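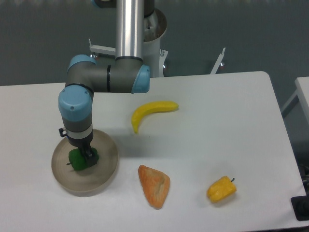 Ticket: Shared printer on second floor drops off the network
Status: Closed
Opened by: Hưng Lã, Anthorpe front office
Assigned to: Kha Dương, Zokbridge support

Reported problem

Printer shows as offline on every computer in the office. Usually starts mid-morning. Turning it off and on brings it back for a while, then it goes again. Jobs sent while it is offline stay in the queue and all print at once later. Started in February, after the Ilturon router was put in.

Kha Dương, 9:20 a.m.
Asked Hưng to print the network page from the printer menu. It has an address ending in 17, set by hand on the panel. Router is handing out addresses from the same range.

Kha Dương, 10:05 a.m.
Printer offline again. Pinged the address and got a reply, but the hardware address in the reply is not the printer's. Something else is using 17. Asked Hưng to unplug the printer's network cable. The address still answers, so this is a conflict.

Hưng Lã, 10:40 a.m.
Cable is out. Please note we have payroll forms to print by noon. Can we use USB until then?

Kha Dương, 10:45 a.m.
Yes. USB from the desk next to it will work. Leave the network cable out for now.

Kha Dương, 11:30 a.m.
Found the other device in the router's client list. It is a laptop in the Trịnh account group, on wireless. It gets its address from the router, which did not know 17 was taken.
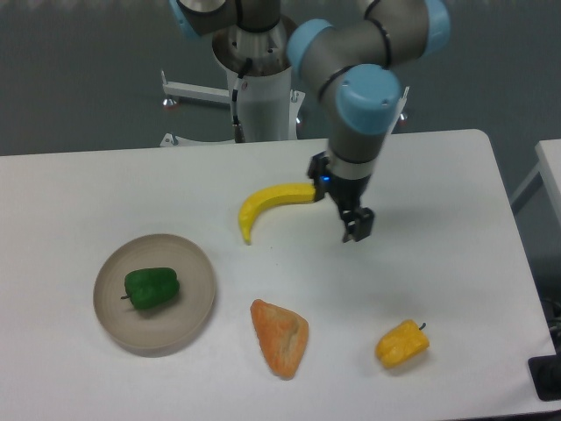 White table with the arm behind it, gripper over the tabletop.

Kha Dương, 1:15 p.m.
Changes made:
Printer set to automatic addressing.
Address 17 reserved for the printer on the router.
Laptop lease cleared — it picked up a new address on reconnect.
Old print queue emptied on 2 computers that still had stuck jobs.

Network cable back in. Test page printed from both computers. Ran 1000 pings to the printer with no losses.

Hưng Lã, 4:50 p.m.
No dropouts this afternoon. One computer asked for the driver again but it went through. OK to close.

Kha Dương, 4:55 p.m.
Closing. If it comes back, reply to this ticket and attach a new network page.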